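Womico Foundation Hands Over Grant to River Valley Reconciliation Center

GURNORSTEAD, 2024-07-12 – The Womico Foundation presented a grant of $415,000 to the Gurnorstead Center for Dialogue and Resettlement yesterday morning, in a ceremony that was meant to last half an hour and went on, very pleasantly, until lunch. The money will pay for the return of families to the villages of the upper Mahasneh valley, where the fighting ended with the signing of the Mahasneh Accord two years ago, and for the long and patient business of helping neighbors talk to each other again.

Maxence Coste, who chairs the foundation's board, handed the signed grant letter to Maya Farah, the director of the center, in the main hall of the old customs house on the riverfront. Ms. Farah gave him in return a bound copy of the accord in both valley languages and a jar of apricot preserves from her mother's village, and the jar got the louder applause of the two.

"I was a schoolteacher in the valley before any of this," Ms. Farah told the guests. "I had children from both banks of the river in one classroom, and they argued about football and about who had the better bread, and that was all they argued about. I would like to hear those arguments again, and I think we are closer to it than people in the capital believe."

According to the center's register, 3913 people left the upper valley during the conflict and asked to be listed for return. Of those, 2298 have gone back to their own homes or to a house nearby. The rest are still living with relatives, in rented rooms in Gurnorstead, or in the temporary housing on the Fostus road, which was put up for a single winter and has now seen a good many more seasons than that.

Mr. Coste said the board had followed the returns closely and had been struck by how many of the remaining cases came down to papers. A family may have a house with a sound roof and a well that works, he said, and still be unable to move in when the deed was lost, or was written in the name of a grandfather who has since died, or when a cousin on the other side of the river holds a deed to the same orchard. "These are small matters on a map," he said, "and they are very large matters to the people who have to sleep under that roof."

The largest part of the grant will therefore go to land and property mediation. The center plans to open two new offices, one in Fostus and one at the upper end of the valley, so that older residents will no longer have to take the early bus to Gurnorstead and wait all day for a hearing. Each office will have mediators from both communities sitting together, as the accord requires, along with a clerk who can issue certified copies on the spot.
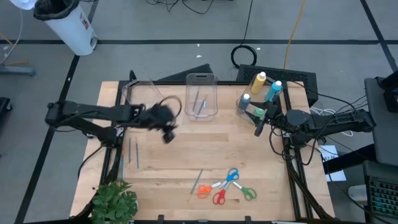
Summer sessions and a new workshop

Another share of the money is set aside for young people. The center's summer sessions bring together teenagers from both banks for a week at a time, with mornings given over to language lessons and afternoons to practical courses in carpentry, bookkeeping, bicycle repair and electronics. Ms. Farah said the waiting list has grown every year and that she has grown tired of writing kind letters to parents explaining that the beds are full.

With the grant, the center will repair the unused north wing of the customs house, add a second dormitory and keep the workshops open through the fall. She was careful to say that the courses are ordinary courses and that the instructors do not lecture anybody about peace. The teenagers find their own way to the harder subjects, she said, usually late in the week and usually over supper, and the staff have learned to leave the dishes alone for an hour when that happens.

Questions from the floor

The ceremony was open to the public, and the second half of it was given over to questions, which came thick and fast. A farmer from the east bank wanted to know whether the new mediation offices would hear disputes over water as well as land, a sore point in a dry July like this one. Ms. Farah answered that they would, provided both parties agreed to come, and that she hoped to have a person trained in irrigation rights at the Fostus office before the next planting season – though she asked the gentleman not to hold her to the exact week.

A woman who has lived on the Fostus road since leaving her village asked, quite simply, when she could go home. Her house stands in the part of the upper valley that has not yet been cleared for return. Ms. Farah came down from the platform to answer her and the two spoke quietly for several minutes while the rest of the hall waited. Afterward the director said only that the clearance work is in the hands of the regional authorities, that the center has asked for a timetable in writing, and that she would carry the question to them again on Monday.

There was also a fair question about oversight, raised by a member of the Gurnorstead town council, who noted that earlier donations to valley projects had not always been easy to trace. Mr. Coste replied that the foundation will release the grant in stages and that the center's accounts will be published every six months, in both languages, and posted at the customs house and at the new offices. He added that he would much prefer people to read them and complain than not to read them at all.

What comes next

The first payment is due before the end of the month. Hiring for the mediation offices will begin right away, and the center is particularly hoping to hear from retired court clerks, surveyors and teachers who know the valley and speak both languages. Applications may be left at the front desk of the customs house during normal hours, and those who need help filling in the form are warmly encouraged to ask for it.

Families on the return register do not need to sign up again. The center will write to each household still waiting, with the name of the mediator assigned to its case and the date of a first meeting. Anyone who has moved since registering is asked to leave a new address, either in person or through the parish or mosque office nearest to them, both of which have kindly agreed to pass messages along.

The next joint meeting of the two communities under the Mahasneh Accord will be held at the customs house in the fall, and the public is welcome to attend. Coffee will be served, and Ms. Farah has promised that there will be more of the apricot preserves.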